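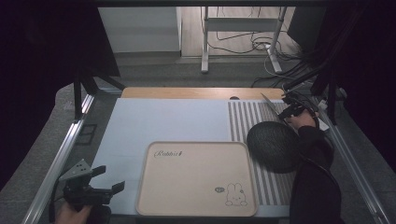

工作台,米色的 Rabbit 托盘,右边铺着条纹垫。

蓝缸记录 2022年4月11日

早上进门先闻缸。味道比上周重,偏氨,底下有一点甜,像没洗干净的米桶。Kristof 说像他外婆家的地窖,他说什么都像他外婆家的地窖,这条不作为数据。

液温约15度,太低了。保温毯在外面裹着,插头在插座旁边躺着,两者之间保持着一种互相尊重的距离。谁拔的不追究,我怀疑是我,上周五走的时候给手机充过电。

pH 试纸读到 9,换一条再读还是 9,又从缸底抽了一管,还是 9。三条纸意见这么一致,在本室是少见的。冬天前收缸的时候比这个高得多,旧本子上有记录,可惜那一页被人拿来垫过杯子,数字正好在圈里。凭记忆是该补碱了,而且该早几天补。

液面:没有花。只有一圈灰白的细沫贴着缸壁,一搅就散,散了不回来。膜倒是有,很薄,斜着看带一点铜色,用玻璃棒挑一下能皱起来。有膜说明缸里还有活的东西在干活,只是干得不太情愿。

液色:舀一勺对着窗看,茶褐偏绿,浑。上周 Kobori 记的是"琥珀色"。我们俩对琥珀的理解大概需要开会统一一下。

试布

剪了 5 条同样大小的旧棉布,都是煮过脱浆的那批,角上用铅笔写号。铅笔耐得住,去年有人用所谓的防水记号笔,染完以后得到了一批非常平等的布。

一号,什么都不做,直接下缸,短浸。出来是发黄的浅绿,空气里慢慢转成一种很没主见的灰蓝。水洗掉一大半。
二号,同样的短浸,但下缸前用温水浸透。比一号匀,深浅差不多。
三号,长浸。颜色深一档,边上有一道水线,是我接电话的时候露出液面的那一截。电话是推销碎纸机的。
四号,浸、晾、再浸。目前为止最像样的一条,晾干后还有些蓝可言。洗的时候掉色,但掉完还剩东西。
五号,留着,补碱之后再下,作对照。请勿拿去擦台面。我知道它看上去就是一块抹布,所有的试布看上去都是抹布。

初步判断:蓝有,还原不够。温度低是一层,碱低是一层,另外怀疑缸里饿了。上次喂麸皮是哪天,本子上没写,白板上写了"已喂",没有日期,也没有主语。

补碱

灰水用的是 Tadelent 那袋木灰,硬木灰,筛过的。袋子上写着"适合园艺",看来园艺家们对我们的活很包容。热水冲灰,沉淀,取上清,手指捻一下滑腻腻的,像肥皂。(捻完立刻洗手。上次没立刻洗,指纹淡了两天。)

头道灰水分三次加,每次加完贴着缸壁慢搅,尽量别卷进空气。Fumiko 的说法是"要像搅一锅不想叫醒的人",我写到这里才发现这句话不太吉利。

加完第一次:试纸颜色略深,读不出整数差别。
加完第二次:终于动了。味道里氨的那股冲劲缓下去一点。
加完第三次:停手。留了半桶灰水盖着,明天看情况。石灰今天不动,旧缸一口气喂石灰的下场去年见过,缸是安静了,安静得很彻底。

毯子插上了。插头用胶带缠在插座上,胶带上写了"活物"。

麸皮

小麦麸加水煮成稀糊,放凉到手能碰再倒。给 90 升的缸喂多少,各派说法差得很远。Economou 主张少量多次,Sethi 那本小册子主张一次喂饱,Kristof 主张问缸。我照 Economou 的来,理由是麸皮也剩得不多了。

煮糊的时候糊了一次底。铲下来的焦壳没有进缸,但 Kobori 认为焦壳也含糖,应当一视同仁,她在白板上给焦壳画了个问号。问号先留着。

下午复测

温度上来一点,手背贴缸外壁能感觉到了。液面还是没有花,膜比早上厚,挑破以后合拢得快。液色从茶褐往黄绿走了一小步,Kobori 看了一眼说"这才叫琥珀",我翻了她上周的记录,没有说话。

五号布没下。按计划是下午下,但缸刚搅过几次,底渣全浮着,这时候下布等于给渣子穿衣服。改到明早,搅缸之前。

关于底渣:比去年厚,长勺探下去有软的一层,像踩进河滩。翻上来的渣子颜色是蓝黑的,说明里面还压着没还原的靛,不是废渣。喂到位了应该能吃回来一部分。先别捞。再说一遍,先别捞,去年六月捞掉的那一桶我至今还在心疼,倒在后院,那片草蓝了一个夏天。

关于布

顺便记一下 Clornik 寄来的样布。说明上写"未上浆",煮出来一锅米汤。水面上的泡能站住,布从水里拎出来是硬的,挂在杆上保持着拎它时的手势。重煮,加纯碱,换水,再煮,第二锅还是浑,第三锅才清。剩下的整匹先别裁,按上浆布处理。给他们写了信,措辞客气,附上了一小段布,硬的那段。

Hayashi 订的那条门帘用不用这批布,我倾向不用。他要的是很深的蓝,要能透光,还要六月以前挂上去。这三个要求两两之间都处得不错,凑到一起就有点拥挤。深蓝要反复浸晾,以缸现在的状态,一天最多让它干一轮,第二天得歇。算下来日子不松,但也还没到该写道歉信的地步。缸如果本周内开花,就从下周开始排他的底色;如果不开,我给他打电话,先聊天气。

纹样他选了最难的那张,细线密排,糊防染。糯米糊的配方还是老一版,糠多米少,冬天那批偏脆,弯一下就裂,裂缝里进色,出来的线像是喝了酒。下一批试着加一点盐,让它干得慢些。型纸检查过了,右下角有一处断桥,拿生漆补,得等它干,漆干不干看湿度,湿度看老天,这张链条上没有一环归我管。

杂项

Grodeo 的温控器又跳到华氏了。我花了很长一段时间为缸的高烧担惊受怕。调回来的办法:按住左键,一直按,按到你觉得它坏了,再按一会儿。写在这里,下次别再拆外壳。

拆外壳用的那把小螺丝刀找不到了。

橡胶手套左手的还有一堆,右手的只剩一只,食指已经蓝了,说明漏。大家都是右撇子,这事早该想到。有人建议把左手套翻面戴,试了,可以,只是掌心的防滑纹朝里,拎湿布像在捏鱼。

晾杆中段有锈点,已经在四号布的边上留了个印,形状像一个逗号。砂掉,刷一层蜡,刷之前先别挂东西。

水:今天用的是前一天接好放着的自来水。新接的和放过的差别到底有多大,吵了很久,没有人做过对照。我也没做,我只是站在吵赢的那一边。

Economou 问能不能把旧缸的液分一半给他起新缸。我说等开花再谈。他说上次也是这么说的。查了本子,上次确实是这么说的,连字都一样。这回加一句:开花以后,先取上层,不带渣,他自己带桶来,桶要带盖。他上次的桶没有盖,车里的脚垫至今是一种很好看的颜色。

明天

进门先看插头,再看缸。
搅之前测温、测 pH、看膜,顺序别倒。
五号布下缸,条件照四号来,浸、晾、再浸,时间写下来,要写主语。
剩下的半桶灰水看读数决定。
麸皮该买了。
试纸也快见底,剩得最多的是那卷酸性范围的,不知道是谁买的,拿来做书签很合适。

补:锁门前又看了一次。缸壁边上有几颗泡,聚在一起,带一点紫。戳了一颗,破得很慢。不算花,先不往白板上写。Kobori 已经写了。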